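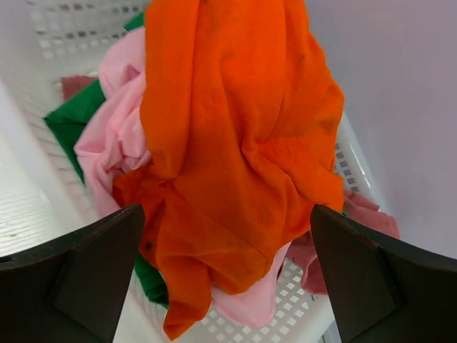
My grandmother could fold a fitted sheet in the air, and I got none of it, so of course I'm the one they hired to teach laundry to a robot. The job was at Hinen, up over the old Fung bakery, and the ad said no experience needed, which I figured covered me. You sit in a chair with a grip in your hand, you squeeze, and the fingers on the arm squeeze too. Lizeth Ccori trained me. She pulled up the wrist view, with the orange shirt lying right over the pink stuff in the white basket and one black finger on each side of it, and said, "Go on, pick it up like you mean it."

I picked it up like I was defusing it.

"Again," said Lizeth.

They wanted 10 good ones before I could go home, and by lunch I had 3. The trouble was the green thing. Every time I went for the orange shirt the green thing came along for the ride, and Lizeth would reach over and mark the run as bad (a little gray X, very polite, I came to hate it). You can't show it something sloppy, she said, or it'll be sloppy forever, in every house it ever goes to. I thought about that a lot. I thought about all those houses.

Then Lionel Joly came by with his sandwich and watched me miss twice. "You're holding your breath," he said.

"I am not."

"You are, though. The arm stops when you do. Look at it, it's standing there like it forgot why it came in the room."

So I breathed. I came down slow, over the fold instead of at it, the way my grandmother went at a bedspread - elbows first, she always said, hands will catch up. I hadn't thought of that in years! I squeezed and lifted, and the shirt came up all by itself with its sleeves dangling, and I set it down on the table and realized my elbows were stuck out like a chicken's.

Lizeth didn't say a word. She typed something.

I stayed until after dark and got my 10. In April they let it run on its own for the first time, with me just standing there in my coat, nobody's hand on the grip. It rolled in over the basket and stopped. Then, right before it went down, the whole arm swung out wide at the joint, way wider than it needed to.

"What's it doing that for?" said Lionel.

"Elbows first," I said, and went to find my phone to call my mother.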